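Search the guide Go Clear

Home Kitchen Trays & Racks Set-up Spares Contact

Gurano Table Set, set-up guide. Section 2: Laying out the table
Reading time 5 min

Do section 1 first (unpacking and first wash). If you skipped it go back, the pieces have packing dust on them and you're about to put food on them.

What you need out for this section
- serving tray, the see-through brown one
- two plates, one yellow, one white
- light blue bowl
- chopsticks, one pair
- black tray
- clear storage container
- gray dish rack

Anything else in your box (lids, spare feet, the Sosa cloth if you got the bigger set) stays put till section 4.

2.1 Clear and wipe the table

1. Everything off. Salt, mail, keys, the lot.
2. Wipe with a damp cloth, then a dry one. Wood tables, go with the grain and don't leave puddles.
3. Wait till it's dry. Trays slide on a wet top.
4. Pick your front edge. That's the side you sit or stand at. All lefts and rights in this guide are from there.

Note: 40 inches of table width is comfortable. Less than that, leave the rack on the counter and skip 2.4.

CAUTION: No hot pans straight onto any piece in the set. Trays, rack and container will all mark, and the marks don't come out.

2.2 Serving tray

1. Put the serving tray in the middle of the table, grid side up. The grid is there for grip. Upside down you lose it and the dishes wander.
2. Press each corner. If it rocks, there's grit under it. Lift, wipe, try again.
3. Yellow plate, far left of the tray.
4. White plate, near left, in front of the yellow.
5. Blue bowl on the right. Give it the whole right side, you'll want room for a hand over the rim.
6. Chopsticks go between the white plate and the bowl, on a slant. Tips whichever way you like.

Left handed? Swap it all over. Bowl left, plates right, chopsticks slanted the other way. Nothing in the set is sided.

Note: don't stack the plates on the tray to save space. They fit but they chip each other when you pick the tray up.

CAUTION: Carry the tray with both hands, one each short end. Never by one corner when it's loaded.

2.3 Black tray and storage container

The black tray is for dry stuff you're portioning or picking over. Rice, beans, lentils. White rice shows up really well on it, husks and bits too.

1. Black tray to the left of the serving tray. Leave a finger gap so you can lift one without knocking the other.
2. Clear container directly behind the black tray.
3. Put your packets and small bags in the container. Open ones folded over or clipped.
4. Pour the rice into the middle of the black tray. Slow. From low down. Pour from high up and it bounces over the rim and you'll be finding it for a week.
5. Leave it as a heap. Don't spread it out yet, you only do that for picking over and that's section 3.

Note: a few grains always roll out toward the edges. Fine. As long as there's a clear strip inside the rim you haven't overfilled.

Note: one load is 14 ounces of dry rice, max. It will hold more but you can't lift it level.

CAUTION: Dry food only in the black tray during set-up. If it got wet, dry it completley before rice goes in or the grains stick to the base.

2.4 Dish rack

1. Rack at the back right, behind the bowl.
2. Pegs up. Slots run on the diagonal, doesn't matter which way.
3. Folded towel underneath if you're going to put washed things on it at the table.
4. Push down on the middle. Shouldn't move. If it does, turn it end for end.

Plates stand against the pegs, bowls go upside down over them. Chopsticks lie flat across, don't poke them through the slots, they drop out the bottom.

2.5 Check the layout

Compare yours with the figure before going on. 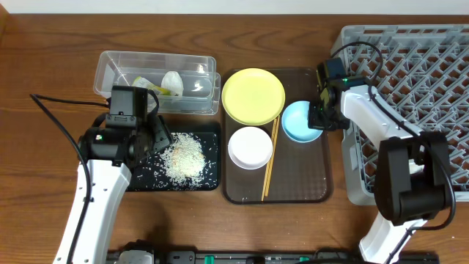

Fig. 2. Full layout, rice in the black tray, container behind it, dishes on the serving tray, rack at back right.

Doesn't have to match to the inch. What matters:

- black tray left, serving tray center
- container behind the black tray, not in front, or you'll be reaching over it the whole time
- nothing hanging off the table edge
- room to get a hand to the bowl without crossing the rice

If something's off
Serving tray slides: top is still damp, or polish on the wood. Wipe again, dry cloth.
Rice all over the table: poured too high or too much in. Tip the tray toward one corner and scoop some back in the bag.
Rack won't fit: narrow table. Counter is fine, see the note in 2.1.
Missing a piece: check inside the container, small parts get packed in there. Still missing, use the Spares page and pick Gurano from the list, not Duvberg. The Duvberg rack looks simlar but the pegs are spaced differently and the plates lean.

Clearing away (short version, full one in section 5)
1. Rice first. Back in its bag or into a dry jar.
2. Dishes off the serving tray, then the tray.
3. Wash by hand, warm water, soft sponge. Grid needs a soft brush.
4. Container last, wipe it out and dry it before the packets go back.

Spare parts ship from the Fonunbridge warehouse. Prices on the Spares page are good until the end of September.

Next: Section 3, Picking over and portioning

Back Next Contents Top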